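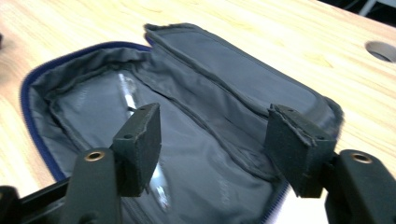 Figure 1. An open pencil case with a blue zipper.

What Students Carry, and What They Borrow: A Small Study of School Supplies in One Building

Introduction

When our class was asked to choose a subject for the spring project, most groups went straight for recycling or lunch, and both are fine subjects, but I kept thinking about the pens. Every morning in first period at least one person leans over and whispers for a pen, and by afternoon the same thing happens with erasers, rulers and glue sticks (and calculators before a math test, when it gets a little desperate). I wanted to know how much borrowing goes on, whether the things ever come home again, and whether a shared supply shelf would help or would only be emptied in a week.

I should say at the start that I am a borrower myself, so I went into this with a good deal of sympathy for the people I was studying!

Background

Our school is the Drusismont campus, which shares its building with the evening language program. Supplies used to be handed out in homeroom in September, and older students still remember the blue folders. Now each family gets a list from the office and buys what it can. The nearest shop that carries everything on the list is Głowacki, down the hill by the bus stop, and in late August the line there goes out the door. Families who shop later in the fall told me that the graph paper is usually gone by then and they have to make do with plain.

Method

I made a paper survey with 20 questions and left copies in every homeroom, with a return box outside the library. I had planned an online form as well, but the paper one was doing so well that I let the other idea go. I got 454 surveys back, which was far more than I had desks to spread them on, and my family was very patient about the kitchen table during those weeks. After that I put out a trial shelf near the library entrance, stocked with donated pens, pencils, erasers and paper, and checked it every day after last period through the end of June.

The questions covered what students bring from home, what they run out of first, who they ask when they need something, and where they keep it all.

Results: Running Out and Asking

Pens run out first, by a long way. Erasers come next, and quite a few people wrote in the margin that theirs do not run out so much as disappear. Most students ask the person beside them before they ask a teacher, and the younger grades said they sometimes go without because they feel shy about asking at all. That last answer bothered me more than anything else in the pile, and I went back to it several times while I was writing this.

On returning things, people were kinder to themselves than to their neighbors. Nearly everyone said they give a pen back, and nearly everyone also said that the pens they lend never come back. I have left both answers in and will let the reader enjoy them.
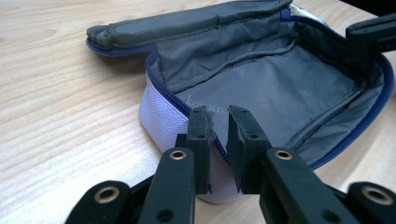
Storage had its own page in the survey, and it got the longest written answers, with a few people adding drawings. Loose in the backpack was a common choice, along with coat pockets and, in the upper grades, the bottom of the locker. Students who use a case were much surer of what they owned, and several of them asked for the kind that opens out wide, with a pocket flap under the lid like the gray one shown here, so that small things such as erasers and leads have a place apart from the pens. A few preferred a plain tube and felt strongly about it.

The Trial Shelf

The shelf went better than I feared. Pens left quickly in the first days, then slowed down, and by the second week people had started leaving things as well as taking them. The stationery company Gemora sent a carton of pencils after I wrote them a letter, and the Brultinetti bakery across the street gave us clean cardboard trays that turned out to be just the right depth for rulers. By the last Saturday study session there was still paper on the shelf and a handful of erasers, though no pens.

What I Would Do Differently

I would ask fewer questions, and I would word the one on calculators more carefully, as some people took it to mean phones. I would also put a second shelf by the gym, where the younger grades pass on their way to lunch and nobody is trying to be quiet. If the office agrees, I would like to run it again in the fall, starting the week the supply lists go out.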